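Rellen Rocket Car Classroom Kit – a long review from someone who has now built it four times

I run an after-school science club for kids between nine and twelve, and every spring we do something with wheels. In past years that meant balloon cars, then mousetrap cars, then one regrettable term of elastic bands. This year I had a bit of money left in the budget and I spent it on the Rellen Rocket Car kit, the one with the air-pressure launcher and the timing gates. I've had it since August, I've built it with three different groups plus once on my own at the kitchen table, and I have opinions!

First, what you get. The classroom box has parts for six cars, a launcher with a foot pump, a guide line that you stretch across the gym, two timing gates, a thick pad of body templates and a teacher booklet. The cars are foam blanks that you shape yourself, with a plastic tube down the middle that slides over the launcher nozzle. You pump to the pressure you want, press the release, and the thing goes. It really goes. The first time we fired one, a whole row of kids screamed and then immediately asked to do it again.

The shaping is the best part, and I didn't expect to be writing that. I figured the launches would be the fun bit and the sanding would be the chore. But give a ten-year-old a block of foam and tell them the air has to get around it somehow, and they get very serious. One group made a needle. Another made something like a shoe, with fins. They argued about the fins for most of an hour, and I mostly stayed out of it (I did have to step in over the amount of glue).

The foam itself is good quality. It's dense enough to hold a sharp edge and soft enough to shape with the sanding sticks in the box. Rellen says 100 grit for roughing out, and I'd stick with that, although we ended up finishing with a 200 from the hardware store and the surface came out much nicer. It does make dust. A lot of dust! Put paper down, open a window, and get the kids into masks and old shirts.

Now for the timing gates, where I have mixed feelings. When they work, they're wonderful. You clip them to the guide line, the car breaks the first beam and then the second, and the speed shows up on a little display in feet per second. The kids write it on the chart, change one thing on the car and go again. That's a real experiment, with a real number at the end of it, and I've had kids who don't usually care about math doing averages without being asked.

When they don't work, you'll want to throw them out the window. Bright sun across the gym floor sets them off. So does a kid walking past with a shiny water bottle. The booklet has one line on this, which tells you to "adjust the position of the gates," and that's all the help you get. We fixed it with cardboard hoods made out of a cereal box, and since then we've had maybe one false reading per session. A hood should have been in the box at this price.
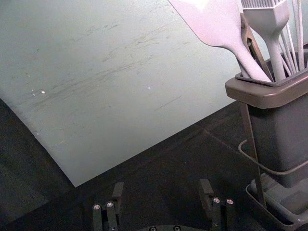

Can you use the kit outdoors?
Only on a calm, overcast day, and even then I'd leave the timing gates inside and use a stopwatch. The guide line sags more over grass and any breeze at all pushes the lighter cars around.

The guide line deserves a word of its own. It's a coated cord with a tensioner at one end, and you need two solid things to tie it to. In our gym that's a wall bar and the leg of the bleachers. If you're in a regular classroom, I honestly don't know what you'd use, and the short setup in the booklet takes most of the fun out of it anyway. Measure your room before you order. Get the line tight, too – tighter than you think – or the cars bounce along it and lose speed and everybody blames their fins.

The launcher is the sturdiest thing in the box. Ours has been stomped on, dropped and left out overnight in the equipment shed, and it still holds pressure. There's a relief valve so that nobody can over-pump it, and the release needs two hands, one on each side, which I liked very much. I still have everyone stand behind a line of cones with goggles on. The kit comes with six pairs of goggles and they're the flimsy kind that fog up. I use our own.

The booklet is fine. The lessons on drag and mass are clear and short and I used them pretty much as written. The one on pressure is a muddle, with a diagram that points the arrows the wrong way, and I rewrote it on the whiteboard. There's a nice section at the back about the people who work on record cars – machinists, welders, the folks who read the data – and it got a better discussion going than anything else in there. Two of my girls now want to be data people. I'll take it!

I should compare it with the other one everybody asks about, the Trasby Speed Lab. A friend's school has it and I borrowed it for a couple of weeks. Trasby's timing is better, no question, and it connects to a laptop so you get a graph. But the car bodies are molded plastic shells that you snap together, so the kids pick from five shapes and that's the end of the designing. For middle school, where the graph matters more, I might go with Trasby. For my bunch it's Rellen.

Refills are where they get you. A pack of foam blanks isn't terrible, but the center tubes are sold separately, and they crack if a car hits the end stop without the cushion on. We lost four in one afternoon. I stuffed an old sofa pillow behind the end stop after that and haven't lost one since. Axles and wheels can be reused if you pull them out gently.

A few smaller things. The display on the gates turns itself off too fast. The storage box is a good one, with a molded tray, but once you've opened the foam nothing ever fits back in. The body templates are printed on both sides, so if you cut one out you've lost whatever was on the back. Photocopy them first.

Would I buy it again? Yes, for a group of this age with a long room to run it in. I'd budget for extra tubes from day one, and I'd make the hoods before the first session instead of after a very long hour of silly readings. Four stars from me. Our best speed so far belongs to the shoe with fins, and the needle team has already asked for a new block.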